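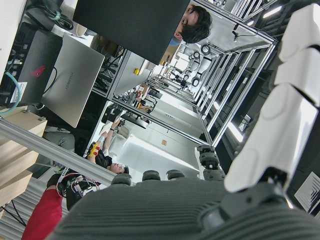 The workroom at Kurkamside, workstations running down the middle.

Clearing the Decks: Looking After a Shared Workroom
Project report by Saron Mekonnen
March 26, 2021

My project, which I named Gruta (it was the first word I scribbled on the folder and it stuck), is a study of one room and the stuff in it. I wanted to find out where things end up in a busy workroom, and whether a few cheap changes would make it easier to put them back. I'd been grumbling about that room since December, so when we had to pick a topic for the spring report I already had half a page of complaints to work from!

The room is long, with aluminum-framed workstations in rows, coiled cables hung on the frames, laptops wherever there's a free corner, and a light wooden cabinet with drawers. I love it in there. It also swallows things. I once spent most of a lunch break looking for a tape measure and found it in the drawer marked for spare plugs.

What I did

For 3 weeks I stopped by at the end of the day and wrote down what had been left out and where. I didn't move anything on those visits, which was harder than it sounds. Then I put up labels (I had ordered a pack of 200 from Grarnumier and used nowhere near that many), sorted the cabinet drawers over one long evening, and kept writing my notes the same way as before.

I split everything into things that live on a table, things that live on a frame, and things that live in a drawer. Cables were the awkward ones. They want to live in all of those places, and I changed my mind about them twice.
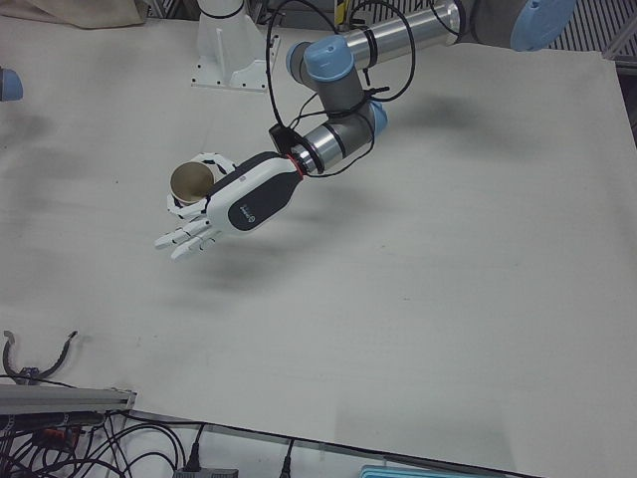

The big white tabletop, with a short metal cylinder held above it.

The white tabletops got their own page in my notebook. They're lovely to work on because you can find a dropped screw right away, but every smudge shows too. I tried a dry cloth, a damp cloth, and the spray cleaner from the Berhe store down the road. Damp cloth first and dry cloth after was the winner for me. The spray left a film that I ended up having to wipe off anyway, so I gave the bottle to my roommate for the bathroom.

Paper cups also needed a page to themselves. I had started out lumping them in with trash, and that was a mistake on my part.

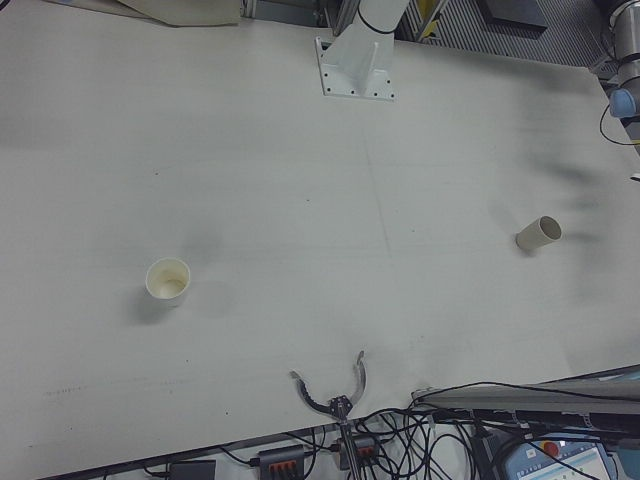

Some cups in a workroom are drinks and some are supplies, and you really can't sort them by looking from the doorway. I threw out one that somebody had been saving (sorry again!). After that I set up a tray for the ones people wanted to keep, with a strip of tape to write on, and left the rest of them alone until I'd asked. The tray is still there and people have started putting pens in it, which wasn't the plan, but okay.

The drawers went better. Six of them now have a label on the front and a smaller one inside, so if the front one peels you're not stuck guessing. Tape and scissors share the top drawer, and the plugs finally have theirs to themselves.

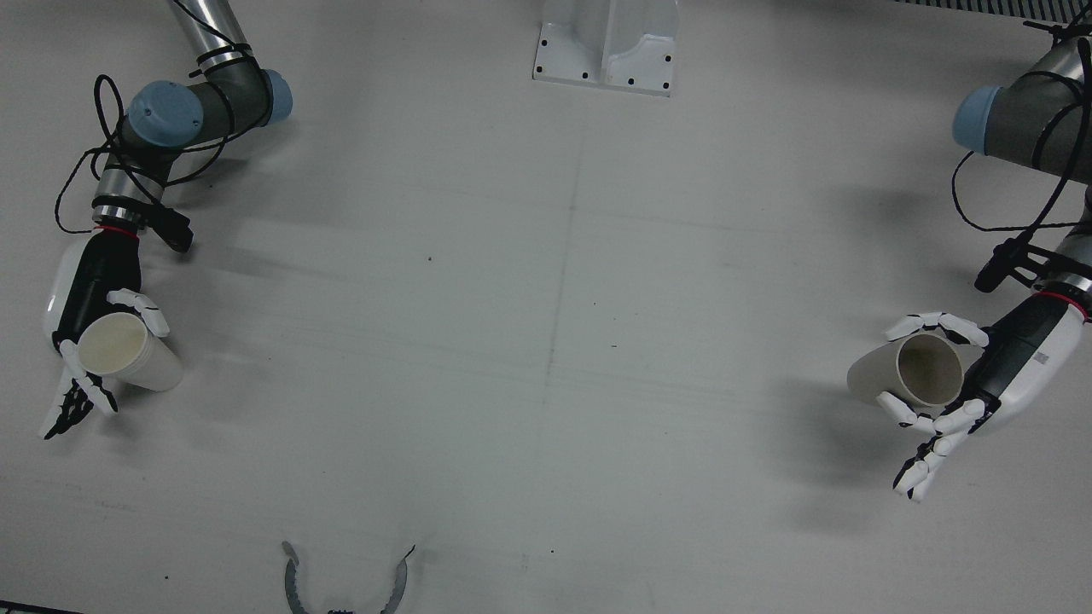
The cables took longer than everything else put together. I gave myself 60 minutes to coil and tie the spare ones and got through maybe half the pile. Long ones now hang on the frames and short ones go in a drawer. I'd like to try colored ties for the different lengths, although I'd have to pick colors that don't get mixed up with the wires themselves.

What I'd change

My notes from the first week are a mess. I wrote things like "bits, left side" and a few days later had no clue which bits or whose left. A sketch of the room to mark up would have fixed that, and I did make one in the end, so it's in the appendix with the drawer list. I'd also talk to people before sorting anything. A couple of them had good reasons for where they kept their tools, and I put two things back where I'd found them after hearing those reasons.

The spare labels are in the bottom drawer, next to the good scissors.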